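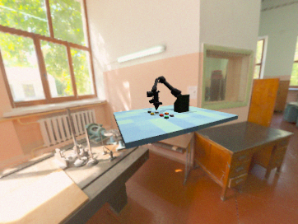

Simulation render: Kolodport Robotics Club

2020-09-13
By Marijke Van Dijk
4 min read

Kolodport students open the season with a robot arm that sorts by color

KOLODPORT — The Kolodport Robotics Club is back, and this year 121 students have signed up to teach a robot arm how to sort. The club's new season opened this month with the Michiels Challenge, a student project in which teams write the code that moves a simulated arm over a blue tabletop, picks out small round pieces by color and sets them down where they belong.

The whole challenge runs in simulation. Every team gets the same black arm, the same table and the same set of pieces, among them a red one, a yellow one, a green one and a brown one. The room around the table is a sunny old laboratory, with a bench full of glassware and stands by the window, and students have already grown fond of it. One team has named its code folder "Radiator" after the one under the sill.

"I love this part of the year," said Cor Brouwer, who leads the club and wrote the first version of the challenge. "They come in wanting to make the arm do something huge, and then they spend an entire afternoon getting it to stop right over one little piece without bumping the one beside it. And when it works, you can hear it down the hall!"

Teams are made up of 4 students each, and first-year members are mixed in with older ones. A team chooses its own way to split the work, but everyone has to write some code and everyone has to be able to explain it to the judges. No earlier programming is needed to join. New members start with two practice sessions in which they move the arm one joint at a time, and by the end of the second they are usually bringing the gripper down over a piece on purpose.

The season has three rounds. In the first, the pieces start in known places and the team only has to pick them up in the right order. In the second, the pieces are moved before each run, so the code has to find them from the simulated camera picture. That is harder than it sounds. A dark piece can look a lot like its own shadow, and in strong sunlight the pale grey one gives teams trouble against a tabletop patterned in light blues and teals.

The third round changes the room. The table, the arm and the pieces stay the same, but what lies behind them is swapped for a place the students have never seen. Code that has quietly come to depend on a bright window on the left will find out fast. Brouwer calls it the moving-day round, and last season's members still talk about it.

"Our code thought a chair was a piece," said one returning student, now in her second season. "A green chair! It kept reaching for it, really politely, over and over. We fixed it the night before and I have never been so happy about a chair."

Runs are scored on how many pieces end up in the right place and how gently they get there. Speed counts only to break a tie. Each team may enter its 2 best runs per round, and all of the code is shared within the club afterward, so that next year's beginners have something real to read and take apart.

The simulator used by the club is called Drastivico. It runs on the ordinary computers in the school lab, and students can also install it at home — something many of them asked for last year. The computer time for the longer test runs is being provided by Stisico, a local software firm whose staff will also help judge the third round.

The best 9 teams will present their work at an open evening at the end of the season. Families, teachers and anyone else from Kolodport who would like to see it are very welcome. Visitors will be able to try steering the arm themselves, with a student next to them to help, and the club promises that dropping a piece is fine. Everyone has done it plenty of times.

Students who missed the sign-up in September can still join as reserves and take part in all the practice sessions. Reserve members move onto a team when a place opens up. Sign-up forms are available from Cor Brouwer in the school lab, and questions from parents or the press may be directed to Marijke Van Dijk at the club office.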